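Bouquet Wrapping with Kraft Paper and Ribbon

Project report by Ghazal Bakhtiari and Prys Lewis

Our project looked at how a small flower shop could wrap a bouquet with less wasted paper. We chose a plain work area with pale panels and no patterns – it makes folds and creases easier to judge.
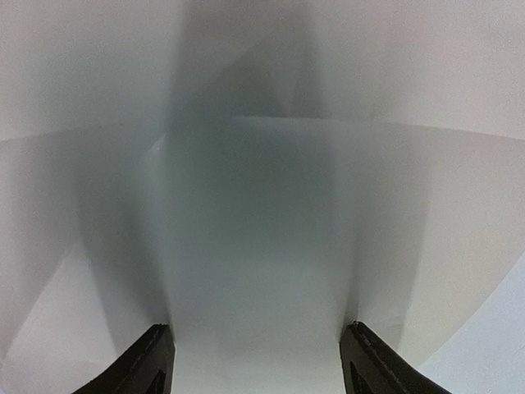
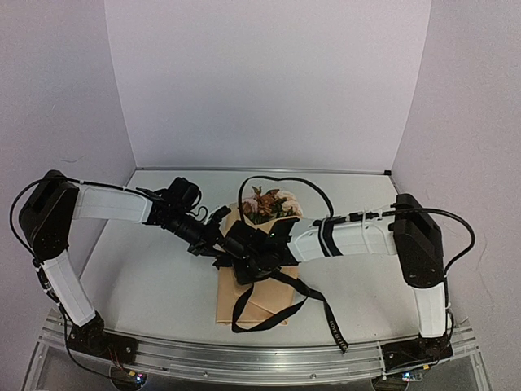
The design has tan paper around the lower part of the bouquet and a long black ribbon with light lettering. The colors are dusty pink, rusty orange and pale peach, with dark leaves. We liked the ribbon against the tan, but it slides on the paper and the bow was the slowest step.

Materials. We cut 900 mm of ribbon for each bouquet. Paper came from a roll sold by Petersen, and we bought 6 sheets' worth for the trials.

Method. Lay the paper flat. Set the stems with the flowers above the top edge, fold in both sides, turn up the bottom, then tie. We tried 2 ways of folding the sides. The overlapping fold held better than the pleated one, though it uses more paper at the back.

Problems. Creases made in the wrong place stayed visible, so a sheet could not be reused. We did not test thinner paper. Prys plans to do that in March.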